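Nargate: a collection of household recipes, typed out and tagged

README, second release

Welcome, and thank you for opening the read-me before the data, which puts you ahead of most of us. Nargate is a set of plain text files holding handwritten family recipes from the Pladholm valley, copied out line by line, with a table that says what each recipe is, what goes in it, and which notebook it came from. It's meant for people who study home cooking, for people who write software that reads recipes, and for anybody who wants to know how to make a decent vinegar pie.
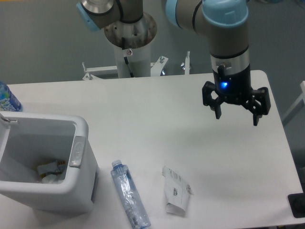
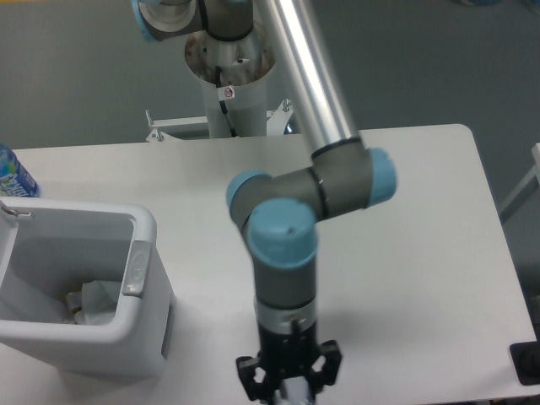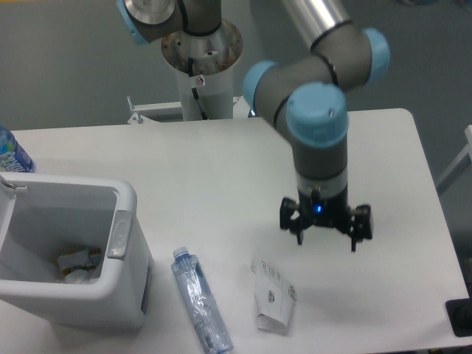
Marion Baird wrote to say that the first release had done her grandmother a small injustice: we had changed "a slow oven" to 300 degrees all the way through the Matheson notebook, and her grandmother's slow oven was a good deal slower than that. She asked whether we could put the old words back and keep our guesses in a column of their own. We could, and we did, and most of what is new in this release grew out of her letter.

What's in the folder

The recipes are in a folder called text, one file to a recipe. Each file has the title on the first line (or the word UNTITLED if the cook didn't bother, and plenty didn't), then an empty line, then everything else just as it was written. Line breaks follow the page. If a recipe runs on to the back of a card, there's a line that says OVER.

The table is called recipes.csv and it opens in any spreadsheet program. The columns are:

id: a short code made from the notebook name and the page, so matheson-041 is page 41 of the Matheson notebook. Two recipes on one page get an a and a b.

title: as written, misspellings and all.

title_plain: the same title in modern spelling, so that you can find all the doughnuts without having to think of every way a person might spell doughnuts.

kind: one of bread, cake, pie, pudding, preserve, meat, soup, or other. "Other" has a lot of pickles in it. I'm sorry about that, and pickles will get their own kind next time.

ingredients: a list with semicolons between the items, quantities kept in the cook's own words ("butter the size of an egg" stays butter the size of an egg).

heat_written: the oven or stove instruction as it appears on the page. Empty if there isn't one.

heat_guess: our guess in Fahrenheit, where we felt able to make one. This is the column that came from Marion's letter. Please treat it as a guess.

hand: which handwriting we think it is. Most notebooks were kept by more than one person, and you can often see a daughter take over from her mother halfway through the cakes.

unsure: yes or no. It says yes if the person typing couldn't read a word and took their best shot at it.

The notebooks

There are 17 notebooks in this release, all lent by families in and near the valley and all given back afterward. The largest is the Matheson notebook, which is really a store ledger with recipes written over the accounts, so now and then you'll come across a stray line about nails or lamp oil in the middle of a custard. We left those in. The smallest is hardly more than a pamphlet and contains seven recipes, four of them for the same ginger cookie, each a bit different from the last and each marked "best."

We asked every family what they were happy to share. Two of them wanted surnames removed, so you'll see a blank between square brackets wherever a neighbor or a cousin was credited. Please don't try to work out who they were. It's a small valley and it wouldn't be hard, and that's exactly the reason to leave it alone.

How the typing was done

Every page was typed by one person and then read aloud to another, who followed along in the original. It's a slow way to work and a very pleasant one, especially in October with something in the oven. Reading aloud catches things that the eye slides over. We had "1 cup salt" in a sponge cake for weeks until somebody had to say it out loud.

Lewis Skinner made the rules for the abbreviations and I've stuck to them even where I grumbled. A small t is a teaspoon and a capital T is a tablespoon, unless the notebook clearly does it the other way around, in which case there's a note in the file called notebooks.txt. "C" is a cup. "Sc" is scant. "Oleo" stays oleo. "Soda" is always baking soda. A little cross in the margin is typed as a plus sign, and we don't know what it meant, though it tends to turn up next to the good ones.

Crossed-out words are kept between double dashes. I feel strongly about this one! A cook who writes two eggs, crosses it out, and writes three has told you something useful about the cake, and it would be a shame to lose it for the sake of tidiness.

Things to watch out for

These are old recipes and some of them are not safe by today's standards, above all the canning and preserving ones. Please don't put up green beans the way the Clikano notebook tells you to. Read the preserve files as history and use a current guide for your own jars.

The set is lopsided. It has far more cake than supper in it, as home recipe books generally do, people having cooked their everyday meals from memory and written down only what they were afraid of forgetting. If you're counting recipes to find out what families ate, you'll come away thinking they lived on frosting.

The handwriting labels are the shakiest part. Roughly half were confirmed by a family member and the rest are our own opinion, formed late in the evening over a magnifying glass.

Changes since the first release

Original oven wording restored everywhere; guesses moved to heat_guess.
Clikano notebook added.
Duplicate file for the buttermilk pie removed (it was in twice, under both spellings).
Page numbers in the Matheson notebook corrected after page 60, where two leaves had been stuck together.
"Lard" no longer typed as "land."

Using and sharing it

You're welcome to use Nargate for study, teaching, software, or supper. Please mention the collection by name and say which release you used, and if you print a recipe in full, give the notebook name along with it. We'd rather you didn't sell the files as they are.

If you find a mistake, send us the id and the line and tell us what you think it should say. Photographs of the finished dish are also very welcome. Somebody has now made the vinegar pie with heat_guess and again with the oven left as low as it would go, and the second one took most of the afternoon, so the next release will have a column for baking time.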